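Stellcombe moved its returns inspection onto two-arm stations in June, starting with kitchenware. The work had been done by hand on the Badcombe site, at a rate of 30 pieces an hour per bench, and most of that time went into turning each piece over to look at the base.

The arms now do the turning. An operator sets the piece down, the grippers orient it, and the grading decision stays with the operator. Anything with a handle remains the hard case. A mug that settles on its side can be gripped at the rim, the body or the handle, and the controller has to pick one before it closes.
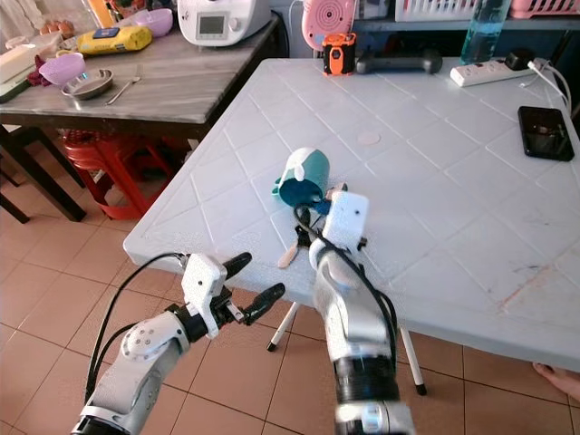 Two-arm work on a folding table, with a teal mug lying on its side.

Tiina Saarela graded returns by hand for four years and now supervises two stations. Her wrists hurt less, she says, and her eyes hurt more. "I used to feel a chip before I saw it. Now I have to see it." She asked for brighter lamps in the second week and got them in the fifth.

Pay grades are unchanged so far. Job titles are under review - the staff want the supervising role graded higher, and Stellcombe wants to see 500 hours of logged operation first. Mpho Le Roux, who schedules the shifts, has cut rotations to 200 minutes after operators reported losing focus late in the day. Glassware is next on the list, with no start month set.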